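4.2 Controller comparison in the simulated kitchen

Before touching hardware we ran both arm controllers in the simulated room, same body, same grippers, only the controller swapped. Vosska is the impedance controller from Peng and Alaoui. Pevatura is our older position controller, retuned in October by Krajewska. Each got 300 trials split across 3 start poses. Contact stiffness left at default — we know, see Section 5.

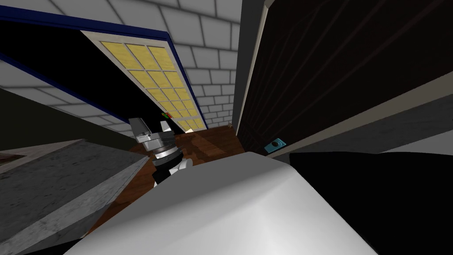
Why compare controllers before comparing grippers? A gripper result means little while wrist tracking error is still larger than the fingertip clearance.

Behaviour was not what we expected. Pevatura tracks better in free space but chatters near contact, worst at the wrist. Vosska is slower to settle and drifts a little when both arms move together. Gains were frozen after the pilot runs, no per-pose tuning. Trials where the arms came too near the body shell were stopped by the monitor and counted as failures for wichever controller was running.

Head camera kept at the robot's own viewpoint for all trials. With the view tilted the horizon slopes down to the left, and the white shell fills most of the lower half (Figure 3), so a good part of the near workspace is lost to vision. Both controllers get the same view, so the comparison is fair on that point at least.

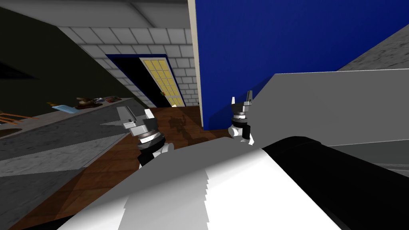
Manipulation and Control Group, Lü Robotics Laboratory

Figure 3. Robot viewpoint in the simulated room, both grippers raised, door with yellow panes behind.

Of the 300 Vosska trials, 176 reached the target pose within tolerance. Pevatura was lower in every start pose, full numbers in the appendix. We dropped 13 trials from a seperate warm-up set where the logger stalled; none of those are in the totals. Colour rendering and lighting were not varied. Xue reran the two-arm cases on the Asteo solver at a smaller time step and the drift was still there — so probably the controller, not the integrator.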